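Cutting mat left in a hot car, can it be saved?

skoverton_quilts
Posted Friday, May 19, 2023
My 24 x 36 mat curled at both long sides after an afternoon in the trunk. I paid 64 dollars for it in April. Is there a way to get it flat again?

brodness
Lay it on a tile floor in full sun, then put heavy books on it while it cools. Worked on mine.

BeverleyF
I wouldn't add more heat. I tried that and got a ripple through the middle that pulls the ruler off. Mine is now a table cover in the playroom.

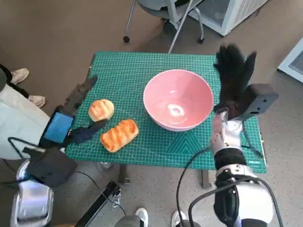 Old mat, pink bowl, toy bread

Fine for that, no good for strips.

brodness
How long did you leave it out? Mine had 40 minutes, no more.

BeverleyF
Most of a day. So that could be my fault, but I still say weights only, and give it a couple of weeks.

skoverton_quilts
Trying weights first. Does the grid stay true if it does flatten?

nagano64
Check it against a steel ruler. Mine was off by an eighth at one end, so I cut on the plain side now.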